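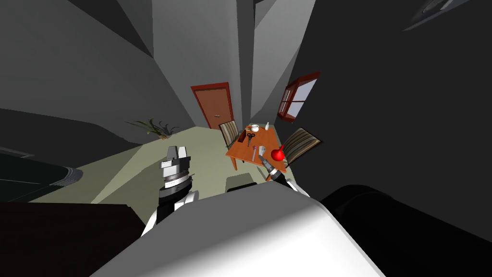 Stop button fault in the Engelbrecht room: what we found and what you must do before you connect again

By Anselmo Carretero, Skokport

Many of you have asked me why the Engelbrecht room was closed for new sessions, and the short message we sent did not explain much. I apologise for this. At that time we did not understand the fault well enough to write about it, and I did not want to send three different explanations in one week. Now we understand it, I believe completely, and I will try to tell it in the right order.

For readers from other departments: Engelbrecht is our simulated living room, where an operator with two hand controls moves a two-armed robot and does small tasks at a table. We use it for teaching operators and also for trying new versions of the control software before they go to the real machines at Skurnport. The second use is the reason why this fault is a safety matter and not only an annoyance.

What happened

An operator in training was doing the task we call "hand over the sharp tool". The right gripper takes the small silver tool with the pointed tip, brings it to the near side of the table and waits there. The operator had the tool in the right gripper and the left gripper empty, away from the table. She wanted to read the next instruction, so she pressed the stop button on her desk. Both arms stopped, as they should. She read, she drank some tea, and then she released the stop and put her hands back on the controls.

The left arm did nothing, which is correct, as she had not moved her left hand. The right arm went across the tabletop in one movement, at full speed, with the point of the tool in front. It pushed over what was standing there and came to rest near the place where the scissors are kept. The whole thing took less than a second. In a simulated room this costs nothing and you press reset. She did not press reset, I am glad to say. She took her hands away, left everything as it was and telephoned Dolores Crenshaw.

I want to say clearly that the operator did nothing wrong. In the first conversation somebody asked her if she had perhaps moved her hand during the stop. It is a natural question, but it was asked four times, and by the fourth time it was not a question any more. Her hand had moved, of course. Everybody's hand moves when they drink tea. The arm is not allowed to follow it.

What should happen

When the stop is pressed, each arm must forget the target it was going to and keep only the position where it is now. When the stop is released, the hand control must be "taken up" again: the arm stays where it is until the operator squeezes the handle, and from this moment only new movement counts. You all know this from the course. It is the part where you squeeze, wait for the small click and then move.

What did happen is that the right arm did not forget. During the whole stop it continued to receive the position of the right hand control and put these positions in a queue. The motors were off, so you could see nothing. After the release the arm had a long queue and it wanted to be finished with it.

How we looked for the fault

My first idea was the network between Skokport and Skurnport, and I lost two days with it. My second idea was the new gripper model, which Verkisden delivered to us in the spring with longer fingers. This was also wrong, and I have written to Verkisden to say so, as my first letter to them was not very polite.

Then Dolores suggested that we stop thinking and simply repeat. We made a script which presses the stop, moves the hand control a little, waits and releases. We ran it 141 times with small changes: different objects in the gripper, different waiting times, left and right exchanged. The arm jumped in 43 of these runs. That was a good day for us, even if it does not sound like one. A fault that comes so often can be caught.

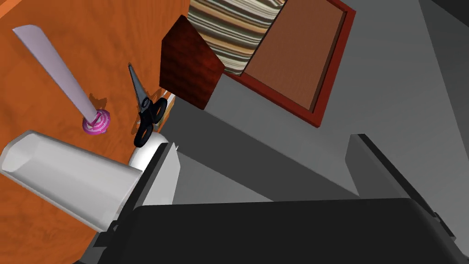

The waiting time was important. With short stops we never saw a jump. With stops of 36 seconds or longer we saw it every time, but only on the arm which was holding something. An empty gripper was always safe. For some hours we believed that the weight of the object played a role, and we tried the tool, the scissors and the lollipop one after the other. The weight has no role at all. What matters is that the gripper is closed with force.

The explanation is the following. When a gripper is holding an object, the software sends it a "keep holding" signal, also during a stop. This is intended, and it must stay so. If the robot drops a pointed tool each time somebody presses the stop, we only exchange one danger for another. But the "keep holding" signal has a time limit, and after this limit it asks the control program for a fresh connection. In the old version the fresh connection was for the gripper only. In the new version the arm and the gripper share one connection, to save some traffic. So the gripper asked for its connection again, and the arm woke up together with it, behind the closed door of the stop.

I wrote the change with the shared connection. It was reviewed and tested, but every test pressed the stop for two or three seconds only. It did not come to my mind, and also not to the mind of the reviewer, that people stop for a long time. But of course they do. They stop to read, to ask a colleague, to go for lunch. The long stop is the normal one.

The real machines

The new version was installed on one machine at Skurnport, the one in the training bay, and it was in use there for four days before we called it back. We have read through all the records from these days. There was one long stop with an object in the gripper. The object was a sponge, and the operator ended the session at the desk without releasing the stop, so the queue was thrown away. We were lucky, and I do not like that I have to use this word in a report.

The fences at Skurnport would keep a person outside the reach of the arm in any case. But we all know that people open the fence during a stop, to put back something which has fallen on the floor. The rule says that the main switch must be off before the gate is opened. Dolores has asked in both places how people do it in practice, and the answers were open and not very comfortable. She will write about this herself in the next issue. I only ask you to answer her when she comes to you, and to tell her how it is done and not how it is written.

What we have changed

Arm and gripper have separate connections again. The saved traffic was small, and I do not miss it.

The queue is emptied when the stop is pressed and once more when it is released. If it is not empty at the release, the robot refuses to start and shows the message "hand control not clean". If you see this message, please do not try a second time. Call us.

After any stop, the first movement of each arm is now limited to a slow speed for the first three seconds. Some of you will find this slow start irritating. I find it irritating also. It will stay.

The test with the long stop is now part of every release. We ran it 100 times on the corrected version, always with the gripper closed on the pointed tool, and the arm did not move in any of them. The longest stop in this series lasted one whole night.

What you must do

The Engelbrecht room is open again from 8 July 2018. Before your first session, please close the desk program fully and start it again, so that it loads the corrected version. It is not enough to log out. In the lower corner of the start window you should see the word "separate" next to the version. If the word is missing, you still have the old one.

Please practise the taking up of the hand controls a few times before you go to a task, also if you are experienced. The slow start feels different, and several people in the trial pulled harder when the arm did not follow at once. Wait for it.

At the training bay in Skurnport nothing is open yet. We want to repeat the long stops there on the real arm, with a soft object and with the fence closed, and I expect this to be done before the end of July. Until then only the empty gripper exercises are allowed.

One last request. While reading the records we found two older sessions in which an arm made a strange small movement after a stop. Both operators noticed it, one of them even said "oh" into the microphone, and both continued to work. It was probably a different and harmless thing, we are still looking. But please write to us when you see something like this, even if it is small and you are not sure. A message with one line is enough, with the time and which arm it was. You can send it to Dolores or to me, or leave it on paper in the box beside the desk in Skokport, where I look every morning.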